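Switching my blog theme (again)

16 May 2021

So I spent most of my Sunday changing the theme on this blog, and if you're reading this on your phone you might already see the difference.

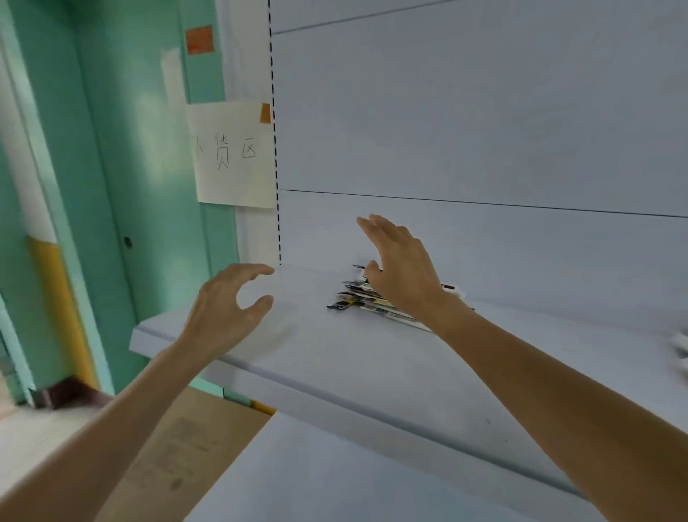

The old theme was Mostyn, which I'd used since I started writing. I loved the big header, but the menu drove me nuts on a small screen. You'd tap it, it would slide open halfway, and then it would just sit there until you tapped it again. Three of you wrote to me to complain (thank you, and sorry it took me so long!).

The new one is called Miren. It's a free theme with a paid upgrade, and so far I'm sticking with the free part. Setup was pretty painless: install, activate, pick two colors, choose a font. The part that ate up my afternoon was the featured pictures. Miren wants them in a different shape from the old theme, so all my thumbnails came out squashed, and I had to run a plugin called Ritevard to make new ones. It chewed through 2256 files while I made lunch and did the dishes, and then it stopped with a memory error right near the end. Ugh.

Magdy Shehata, who helped me move hosts last September, told me to set the batch size down to 200 and start over. That did the trick! I also cleared the cache, which I always forget to do, and then I sit there wondering why nothing has changed.

A few things are still broken:

The search box shows up twice on the archive page.
Comments work, but the reply button is sitting on top of the date.
My old recipe cards lost their borders. I kind of like them without, so I may leave those alone.

I did look at Fillthorpe too, and it's gorgeous, but every demo page was packed with sliders and I don't want sliders. I want people to be able to read a post while they're waiting for the bus.

If something looks weird on your end, leave me a comment and tell me what phone and browser you're using. I'm going to fix the reply button next, probably tomorrow night after work.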